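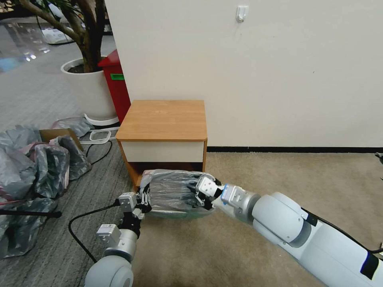
Blog > House Stuff > Small Chores

The Bedroom Trash Can and Its Bag

Posted 21 October 2018 by the Zonel Street Tenant

I have owned the same little bedroom trash can since May, and in that time I've had more arguments with its liner than with my landlord. It sits in front of the nightstand, where it collects tissues, receipts and my good intentions.

The bags are gray, see-through and crinkly -- Flituris brand, 30 to a roll. They come out of the roll looking like something a moth left behind.

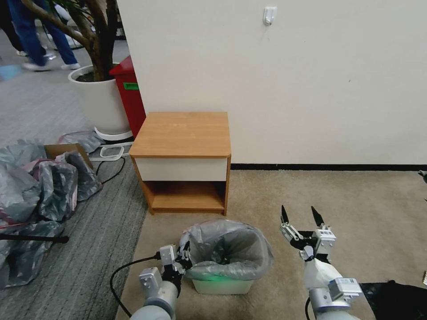
Getting the bag to stay put

Fold the rim over the edge and pull it down farther than seems polite. Then push the middle in with your fist, or the first tissue will sit on top like a hat.

When it's full, I knot the bag before it goes anywhere near the hallway. I learned this on the stairs, with cotton balls.
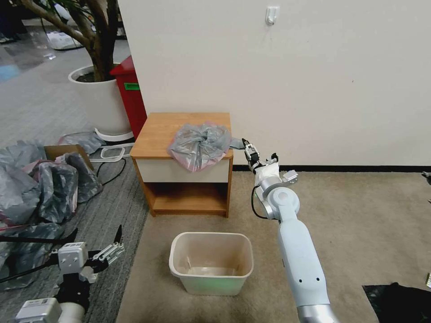 Do you change the bag every week?
Every 9 days or so, or whenever the receipts start climbing out.

I did try going without a liner. Then a peach pit spent a long weekend in there, and I went back to Flituris with my head down.
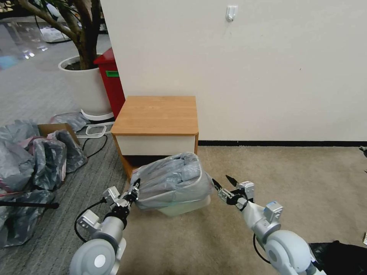

Is it worth buying bags made for small cans?
Mostly, yes. The kitchen size works, but you end up with a skirt of spare plastic on the floor.

Next I have to deal with the drawer.

9 comments | 31 shares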